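FENDPORT, March 7, 2026
By Branwen Rosser, Press Office

FERNARI AND BREKOV PUBLISH JOINT REVIEW OF HOUSEHOLD AND SHOP-FLOOR CHORES

Laundry folding remains the hardest routine task for machines, review finds

Fernari and its engineering partner Brekov have today published the findings of a joint review of automation in homes, small hotels and garment stockrooms. The review asks a plain question: which everyday chores can a machine be trusted to do now, without a person standing beside it?

The answer is mixed. Moving closed boxes between marked shelves, scrubbing open floors and carrying trays along a fixed route were all judged ready for daily use. Wiping worktops was judged ready where the surface has been cleared beforehand. Folding clothes, making beds and putting shopping away in a kitchen that somebody lives in were not.

The review drew on 474 recorded attempts at chores, carried out between October and the end of the winter at the Fernari test house in Fendport and at the Barbosa garment warehouse nearby. Of these, 200 involved clothing or bed linen.

"We were asked by our customers for a clear statement and we have tried to give one," said Alun Yorath, director of research at Fernari. "A floor-cleaning machine can be bought today and it will earn its keep. A machine that takes a basket of mixed washing and returns it folded cannot, and we do not expect to offer one this year or next."

Soft goods accounted for most of the difficulty. A cardboard box keeps its shape when it is lifted. A jumper or a pair of trousers takes a new shape each time it is touched, and the part needed next, such as a hem or a sleeve end, is often underneath. Dark clothing proved harder again, as folds and seams in plain black cloth give a camera very little to work from. Patterned bedding beneath a garment added to the errors -- in several attempts the software took a printed flower for the edge of the garment.
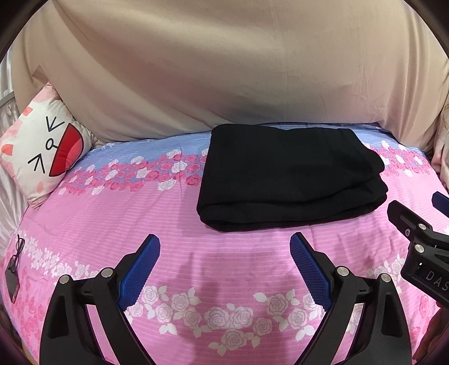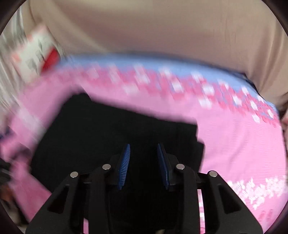
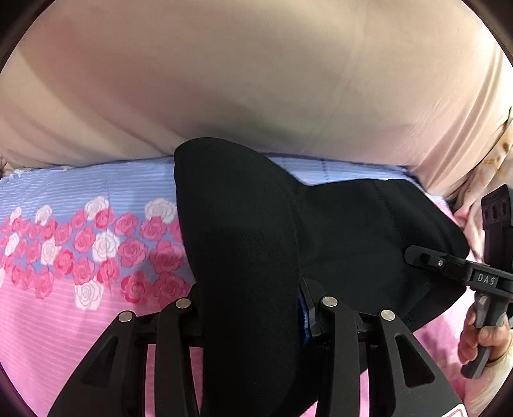
The review also considered speed. Warehouse staff at Barbosa fold, tag and stack a garment as one continuous movement. The machines tested there treated each of those as a separate job and paused between them. Where a garment slipped, the machine usually began again from the start, and on a busy shift the staff took the work back.

"Our people were patient with it," said Debora Fontana, stockroom manager at Barbosa. "It was useful for bringing boxes to the bench and we have kept it on for that. For folding, we asked for the bench back after a fortnight."

Brekov was responsible for the software used in the review. Its head of handling, Bleddyn Gethin, said that progress on cloth had been real but uneven.

"A square towel laid flat is within reach," Mr Gethin said. "A shirt with one sleeve inside out is a different matter. Much of what a person does with cloth is done by feel, with two hands working slightly differently from each other, and we are still learning how to record that properly and pass it on to a machine."

The two companies make 2 recommendations. The first is that suppliers should state in their sales material which chores a machine has completed unattended, and in what kind of building. The second is that tests of laundry work should use worn, everyday clothing on ordinary beds and tables. Towels cut to a standard size on a bare bench are a poor guide to what happens in a bedroom.

Fernari will extend the work over the coming year. A further 2,000 attempts are planned, covering folding, bed-making, sorting of socks and underwear, and the hanging of coats. Care homes and guest houses in the Fendport area will be invited to take part -- terms will be sent to interested parties on request. The next set of findings is due in October.

Haf Morgan, who leads the household programme at Fernari, said the company would continue to publish failed attempts alongside successful ones.

"Families and small businesses are being asked to spend a good deal of money on these products," Ms Morgan said. "They are entitled to know what is likely to be left on the bed at the end of the day."

The full review is available free of charge from the Fernari press office. Requests for interviews with Mr Yorath or Ms Morgan should be addressed to Branwen Rosser. Enquiries about the software should be made to Brekov directly.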